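# 颗粒是怎样流动的

适合小学高年级及以上读者
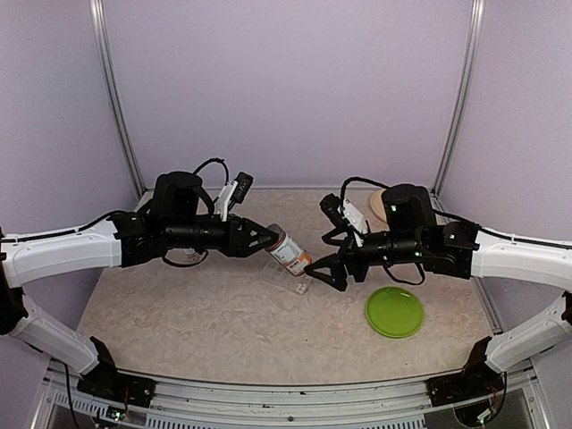 沙子、大米、食盐、绿豆、碎石，都由许多分开的小块固体组成。每一小块叫作一个颗粒，许多颗粒聚在一起，叫作颗粒物质。颗粒物质的单个颗粒是固体，有固定的形状，但是整堆颗粒没有固定的形状：装进杯子里，它像杯子；倒在桌上，它成为一个锥形的堆。

本文说明颗粒物质的几个基本性质，以及怎样用家里的材料观察它们。书中出现的生词在文末有解释。

## 一、多大才算颗粒

颗粒的大小用“粒径”表示，也就是颗粒的直径。形状不规则的颗粒没有真正的直径，通常用筛子来测：能通过某一层筛孔、又通不过下一层筛孔的颗粒，粒径就在这两个筛孔尺寸之间。

常见的沙，粒径在 0.06 毫米到 2 毫米之间。比 2 毫米大的叫砾石，比 0.06 毫米小的叫粉土或黏土。不同国家的标准稍有差别。

颗粒非常小的时候，空气和静电对它的影响会超过重力。面粉就是这样：面粉容易结团，敲一敲袋子会扬起粉尘，倒的时候一块一块地掉。干沙则不同，每一粒沙都比较重，主要受重力、相互之间的压力和摩擦力支配。下面几节讨论的主要是干燥的、较粗的颗粒。

## 二、像固体，也像液体

把手放在干沙堆上轻轻按，沙堆能托住手。这时它的表现接近固体，力从一个颗粒传到下一个颗粒，最后传到地面。

把同一堆沙装进桶里，再把桶倾斜，沙就会流出来。这时它的表现接近液体。

如果把少量干沙放进盒子里用力摇，沙粒四处飞散，彼此碰撞后又分开，这时它的表现有些接近气体。

但是颗粒物质与真正的液体有一个重要差别。水静止时，水面总是平的。把一杯水倾斜，哪怕只倾斜一点，水面也会重新变平。把一杯沙倾斜一点，沙面会跟着杯子一起倾斜，并不流动。只有倾斜超过一定角度，表面的沙粒才开始滑下来。

原因在于摩擦力。两层水之间没有能让它们静止在斜面上的摩擦力，两层沙之间有。

## 三、休止角

把干沙从一个固定的高度慢慢倒在平板上，沙会堆成一个圆锥。继续倒，圆锥变高，底面也同时变大，侧面的坡度却几乎不变。圆锥侧面与水平面之间的夹角叫作休止角。

干燥的圆粒沙，休止角通常在 30 度到 35 度之间。带棱角的碎石，休止角可以达到 40 度以上。表面光滑的玻璃珠较小，在 25 度上下。

影响休止角的因素主要有下面几项。

| 因素 | 变化 | 休止角 |
|---|---|---|
| 颗粒表面 | 变粗糙 | 变大 |
| 颗粒形状 | 从圆形变为多棱角 | 变大 |
| 含水 | 从全干变为微湿 | 变大 |
| 含水 | 从微湿变为浸满水 | 变小 |

休止角的大小与沙堆有多大关系不大。一小勺沙堆出的圆锥和一卡车沙堆出的圆锥，坡度很接近。在沙漠里，沙丘背风的一面常常就保持在这个角度。风不断把沙送到丘顶，坡面变得过陡，一层沙便滑下去，坡度恢复，然后再次变陡。

仔细看，沙堆其实有两个角度。一个是沙刚要开始滑时的角度，另一个是滑完停下时的角度。前者比后者大一两度或更多。因此沙堆的滑动是一阵一阵的，每一阵都是一次小型的崩塌。

## 四、沙漏为什么能计时

在一个底部有孔的桶里装水，水面高时流得快，水面低时流得慢。孔处的压力由上方水的深度决定，水越浅，压力越小。

把水换成干沙，情况就改变了。只要沙面没有降到离孔很近的地方，流出的速度几乎不变。满桶时每秒流出多少，半桶时每秒还是流出多少。

蔡玉兰（Yuk-lan Tsai）用一只沙漏做过一次测量。全部的沙漏完需要 96 秒。她在玻璃外面按沙的重量画了一条线，线上和线下各占一半。前一半用了 48 秒，后一半也用了 48 秒。如果装的是水，后一半会明显慢于前一半。

沙从孔中流出的快慢，主要取决于孔的直径。孔的直径变为原来的二倍，流量会变为原来的五倍以上。这里有一个限制：如果孔的直径只有粒径的几倍，颗粒就可能卡住，流动完全停止。沙漏里的沙要经过筛选，大小一致，并且保持干燥，就是为了避免这种情况。

## 五、拱

卡住的颗粒往往搭成一座“拱”。

石拱桥没有桥墩支在桥的中间，桥身却不掉下来，因为每块石头都被两侧的石头夹紧，重量沿着弧线传到两端。出口上方的颗粒也能这样：几个颗粒同时到达孔口，互相顶住，两端的颗粒抵在孔边，上面的颗粒再多，也由这座拱托着。

拱很容易被破坏。用手指轻弹容器，其中一个颗粒移动了位置，整座拱就会散开，流动重新开始，过一会儿也可能再形成一座新的拱。

盐瓶倒不出盐，有两个可能的原因。一是盐受潮结块，二是盐粒在孔口搭成了拱。轻敲瓶身对第二种情况有效，对第一种情况效果较差。

粮仓里的拱要大得多，并且非常危险。粮仓底部出粮时，仓里可能形成一层看起来结实的粮面，下面却已经空了。人站上去，粮面塌落，人会迅速陷入粮食之中。

> **安全规定：** 任何时候都不要爬进粮仓、料斗或运粮车，也不要在大沙堆上挖洞。沙洞的顶部没有支撑，会突然塌下来。

## 六、重量到哪里去了

水桶底部受到的压力，随水的深度增加而增加。水深变为二倍，水产生的压力也变为二倍。

一根又高又细的圆筒里装满粮食，情况是另一种。刚开始装时，底部受到的压力不断增加；装到一定高度以后，继续加粮食，底部受到的压力几乎不再增加。

石静雯（Ching-wen Shek）的实验装置可以显示这一点。一根直径 10 厘米的圆筒，上下都开口，由架子固定，不与秤接触。圆筒下端紧挨着秤盘，缝隙小于一粒米，筒壁的重量不会压到秤上。她向筒内倒入 2822 克大米，秤的读数是 633 克。

其余的重量由筒壁承担。颗粒在重力作用下向下压，也会把旁边的颗粒向外推。外层颗粒紧压在筒壁上，产生摩擦力。摩擦力的方向向上，阻止颗粒下滑，同时筒壁受到同样大小的向下的力。这个力由架子支撑。

这就可以回答第四节留下的问题。孔口附近的沙受到的压力不随上方沙面的高度明显变化，加上孔口上方的颗粒不断搭成又不断散开，流量于是保持稳定。

工程师设计粮仓时必须考虑这种力。筒仓的墙不仅受到向外的推力，还受到沿墙面向下的力。墙太薄，可能在满仓或出粮时弯折。

力在颗粒之间并不是均匀分布的。用特殊的透明塑料圆片代替颗粒，从偏振光中观察，受力大的圆片会变亮。亮的圆片连成一条条弯曲的线，穿过整堆圆片，叫作力链。力链之间有许多圆片始终是暗的，几乎没有受力。

## 七、缝隙有多少

颗粒之间有缝隙，缝隙里是空气。缝隙占总体积的比例，叫作孔隙率。

测量孔隙率不需要复杂的仪器：

1. 在量杯里装入大小相同的玻璃珠，到 500 毫升刻度，把表面弄平。
2. 另取一只量筒，装 250 毫升水。
3. 把水慢慢倒进玻璃珠里，直到水面与玻璃珠表面齐平。
4. 读出量筒里剩余的水，算出用掉的水。

莫启文（Kai-wen Mok）按这个方法测量，用掉了 190 毫升水。190 除以 500 等于 0.38，孔隙率是 38%。玻璃珠本身占 62%。

如果把同样大小的圆球一层一层整齐地码放，每个球都放在下面三个球之间的凹处，球可以占到总体积的 74%。随意倒进去的球达不到这个数值，即使反复振动，通常也只能到 64% 左右。要让它们更紧密，就需要逐个排列，或者采用很特殊的振动方法。

大小不同的颗粒混合后，孔隙率会降低，小颗粒可以填进大颗粒之间的缝隙。混凝土就利用了这个办法。碎石之间填沙，沙之间填水泥浆，需要的水泥因此减少。

这个现象还带来一个结果：1 升绿豆加 1 升小米，混合后不到 2 升。绿豆和小米都没有减少，减少的是缝隙里的空气。

## 八、大颗粒为什么到上面去

一盒混合坚果经过长途运输，打开时大的坚果常在上层。这个现象有一个专门的名字，叫巴西坚果效应。

常见的解释有两种，两种机制可以同时存在。

第一种是填隙。容器向上振动时，所有颗粒都被抛起一点，颗粒之间出现空隙。小颗粒能落进小空隙，大颗粒只能落进大空隙，而小空隙出现的次数远多于大空隙。每振动一次，就有一些小颗粒钻到大颗粒下面，大颗粒便逐渐升高。

第二种是对流。容器中间的颗粒缓慢上升，到达表面后向四周移动，再沿着容器壁向下。靠近容器壁的下降层很薄，小颗粒能进入，大颗粒进不去。大颗粒随着中间的颗粒升上来以后，就留在表面。

颗粒的密度、容器的形状和振动的快慢都会影响结果。在某些条件下，大而重的颗粒反而会沉到底部。

分离对工厂来说常常是麻烦。把几种粉末混合均匀以后，如果运输时一直振动，到达时又可能分开了。制药时先把粉末制成大小接近的小粒，再压成片，一个目的就是减少这种分离。

在家观察的方法：取一只透明的带盖罐，放一颗核桃，上面倒入大米，装到罐子的三分之二，盖紧。沿竖直方向反复轻摇，核桃会逐渐露出米面。摇动时不要把罐子翻转。

## 九、湿沙

用完全干燥的沙不能堆城堡，因为干沙的坡度不会超过休止角。加少量水后，沙粒相接触的地方出现很小的水桥。水的表面张力把相邻的两粒沙拉在一起，沙墙便可以竖直站立。

需要的水很少，按体积计算，水占沙的百分之几就有明显的效果。在较宽的范围内继续加水，强度变化不大。等到水填满所有缝隙，水桥消失了，表面张力不再把沙粒拉紧，沙墙就会塌成一滩。

海滩上还能看到另一种现象。在刚退潮的湿沙上踩一脚，脚周围的沙面会短暂变浅、变干，抬脚以后又变湿。许多人以为水被脚压进了深处。真正的过程如下：退潮后的沙排列得相当紧密，受到踩压时，沙粒必须互相错开，错开时每粒沙要从相邻沙粒的凹处爬出来，缝隙于是变大，表面的水流进变大的缝隙里，沙面便显得干了。这种受力变形时体积增大的性质叫作剪胀性。

真空包装的米砖也与此有关。袋中的空气抽走以后，外面的大气压把米粒压紧，米粒不能互相错开，整袋米便像砖一样硬。剪开袋子，空气进入，米又可以流动了。

## 十、练习测量休止角

材料：干沙、大米、小米各一碗；硬纸漏斗一个；托盘一个；直尺一把；纸和铅笔。

步骤：

1. 在托盘上铺一张纸。漏斗出口离纸面 5 厘米。
2. 慢慢倒入干沙。沙堆变高时把漏斗慢慢抬起，使出口始终略高于堆顶。
3. 停止倒沙，用直尺量沙堆的高度。直尺竖在沙堆旁边，不要插进沙里。
4. 在沙堆的两侧做标记，量出底面的直径，除以二得到半径。
5. 在纸上画一个直角三角形，一条直角边等于半径，另一条等于高度。用量角器量出底边与斜边的夹角。
6. 每种材料重复三次，取平均值。

记录表可以这样画：

| 材料 | 高度（厘米） | 半径（厘米） | 角度（度） |
|---|---|---|---|
| 干沙 | | | |
| 大米 | | | |
| 小米 | | | |

三次结果相差几度是正常的。相差超过五度时，检查桌面是否水平，倒沙是否太快，材料是否受潮。倒得太快，颗粒落下时会把堆顶砸平，测得的角度偏小。

做完以后把沙扫干净，不要冲进下水道。沙在弯管处沉积，会堵塞管道。用过的大米和小米如果接触过沙，不能再食用。

## 词语解释

**粒径：** 颗粒的直径，或由筛孔尺寸确定的大小。

**休止角：** 颗粒堆的侧面与水平面之间的夹角。

**孔隙率：** 缝隙的体积除以总体积。

**力链：** 颗粒堆中传递较大力的一串相互接触的颗粒。

**对流：** 物质在容器内循环流动，一处上升，另一处下降。

**表面张力：** 液体表面收缩的趋势。水滴呈圆形与它有关。

**剪胀性：** 紧密排列的颗粒在受力错动时，总体积增大的性质。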